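**Notebook, bimanual cell -- Cavgate visit, April**

Present: S. Bajwa (entry), C. Enache, visitors from Quezada. Arrival at 9:40. Run log 3886 was opened before the group entered the room.

Mr. Enache gave the safety briefing and explained the task to be shown, in which produce is placed in a clear bag with both arms working together. The visitors were asked to remain behind the marked line while the arms were powered. 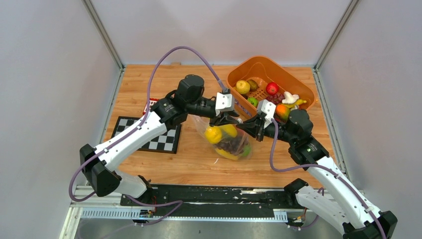 Both arms at the bag, orange basket at upper right.

The questions were mainly about the bag. Quezada packs with stiff trays at present and wished to know how film is handled when the opening folds in on itself. Mr. Enache referred them to the grip settings in the Floduvico sheet, revision 7, and offered to send a copy. They also asked whether the wrist views are used during a run or only reviewed later. Both, at this site.

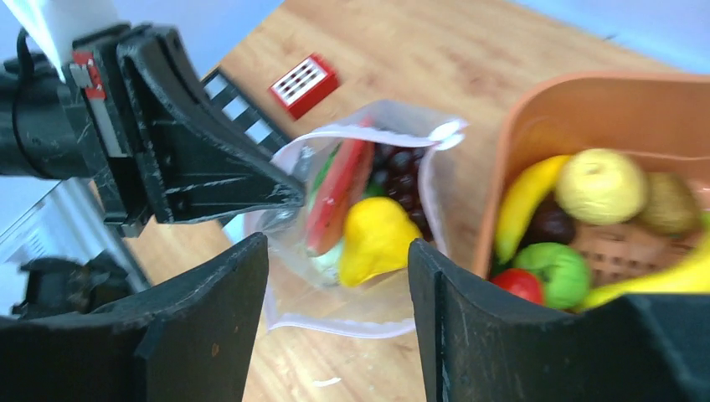
The second topic was cycle time. The visitors requested a single figure, and we declined to give one until the Kovus controller has been updated. The present set holds 1053 recorded runs, of which 41 were made with the old finger pads and should be reported separately. This was stated to the group and is to be repeated in the follow-up letter.

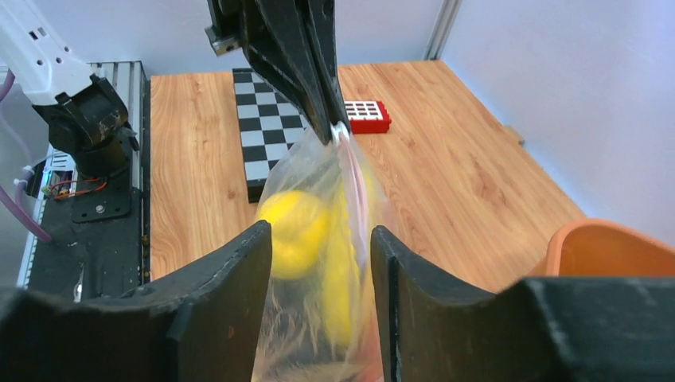
Lifting was discussed last. The visitors' engineer was concerned about load on the film when a bag is held from a single point. With the bag pinched at the top, the yellow pieces press against the wrinkled film, and she asked that we try heavier contents -- up to about twice the present weight -- before the next meeting. Agreed. The checkerboard may stay on the table for those trials.

Open items:

- Letter to Quezada, with revision 7 attached (Enache)
- Heavier contents trial, same bag type (Bajwa)
- Kovus update, date to be confirmed

Session closed 11:15.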